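Larnico Bin Picker: Set-Up Guide
Section 4. Fixing the bin, routing the cables, first picks

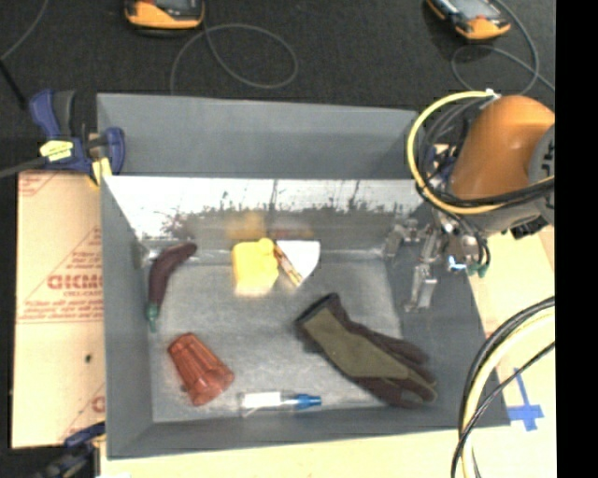 Chang-ho Yoo read the draft of this section and wrote back that I should put the clamps before everything else, even before the arm gets power, and that anyone who skips ahead to the software will be doing it all twice. He also asked whether the bin really has to be that big. My answer to the second one is yes, for now, and I'll get to it. On the first one he's right, so I moved it up.

I'm assuming you've finished Section 3, meaning the arm is bolted down, the gripper is on, and you can move each joint from the pendant. If the arm still twitches when you let go of the jog key, go back to 3.5 and redo the payload setting. Don't push on and hope. I did that in March and spent a whole weekend chasing a problem that was one wrong number.

4.1 What you need

A large gray bin with straight sides
Bar clamps, at least two
Blue painter's tape
Flat cardboard
Cable ties, the reusable kind if you can get them
A marker and a tape measure
A handful of test objects (see 4.4)

4.2 Fixing the bin

1. Power the arm down at the controller. Pausing the program doesn't count.

2. Set the bin in front of the arm so the gripper can reach the far corner with the elbow still bent. If the arm has to stretch out straight to get there, slide the bin closer. A straight elbow makes the last bit of travel jerky and you'll get faults.

3. Put tape down on the board by the bin and draw a cross on it. You'll use this as your reference mark every time the bin gets moved, and it will get moved. Joon-young Ma borrows our bench for glue-ups and I've never once come back to find things where I left them!

4. Clamp the bin. One clamp goes on a back corner, with the pad against the plastic and the bar running out away from the arm. Tighten until the wall stops flexing, then stop. These bins bow inward if you really crank on them, and then your floor height is off.

5. Push on the bin from the arm side with your hand flat. If it slides at all, add another clamp at the front.

6. Measure from the tape cross to the nearest bin corner and write it on the tape. I use 12 cm. Yours can be whatever you like as long as it's written down.

Note: The Padden bins we tried first were shallower and easier to reach into, but things rolled out of them. Tall walls cost you some reach and they make glare worse, and I still prefer them. That's the answer to Chang-ho's question, too — with a big floor you can spread things out while you're learning, and crowding is a separate problem you don't want on day one.

4.3 Routing the cables

This is the part I got wrong the most times. The cables on the outside of the wrist have to be long enough for the wrist to turn all the way, and short enough that they don't drop in front of the fingers.

1. Jog the arm to the far back corner of the bin, fingers down. This is usually where the cables pull tightest.

2. Leave a loop on the outside of the wrist. It'll look too big. Mine sticks out a good way past the housing and I've stopped trying to make it pretty.

3. Bundle the thin cables together and let them follow the same curve as the thick one. Tie them loosely.

4. Rotate the wrist by hand-jogging at 8 percent speed, all the way one direction, then all the way back. Watch the connector. If it tilts, you need more slack.

5. Run the rest down beside the bin and off the bench. Keep it out of the bin itself.

CAUTION: Keep your fingers out of the gripper while you're doing step 4. I know it's tempting to hold the cables out of the way. Use a stick, or stop the arm and adjust.

CAUTION: Don't tie any cable to a clamp. If the clamp slips, the cable takes the load.

4.4 Choosing things to pick

You want a mix of hard, squishy, shiny and floppy. Don't start with a bin full of identical blocks, or you'll tune everything for blocks and be very sad later. Mine has a toy eggplant, a ridged plastic cup, a little clear tube with a blue cap, a work glove and a few other bits from the junk drawer.

1. Start with something that has a clear shape and some color to it. The eggplant is my go-to.

2. Next try the cup, lying on its side. See-through plastic is hard for the camera, so expect misses.

3. Leave the glove for last. Gloves fold, and a grip that works on the cuff does nothing useful at the fingertips. Set the grip width to 40 mm and aim for the thickest part of the palm.

4. Keep small items away from the walls at first. The outside of the finger hits the plastic before the inside reaches the part.

Note: Watch for glare on the bin walls and floor. If you get a bright band along the back, the software may decide there's an object in it. I turned one of the overhead lamps toward the ceiling and that helped a lot. Plendgate sells a matte liner, which I haven't tried.

4.5 First picks

1. Load the starter program from Section 3 and set speed to 15 percent.

2. Stand where you can reach the stop button without leaning over the bench. Try it once, with the arm moving, so you know it works.

3. Run a single pick and let the arm finish its whole move before you touch anything.

4. If the fingers close too high, lower the floor height 1 mm at a time. Going down in big steps is how you bend a finger — ask me how I know.

5. If the fingers land to one side by the same amount every time, check your tape cross before you touch the calibration. The bin probably got bumped.

6. Once you get five clean picks in a row on the same object, swap it for the next one and start the count over.

Save your settings under a new name before you shut down. The next section covers dropping parts into a second bin, and you'll want this version to fall back on.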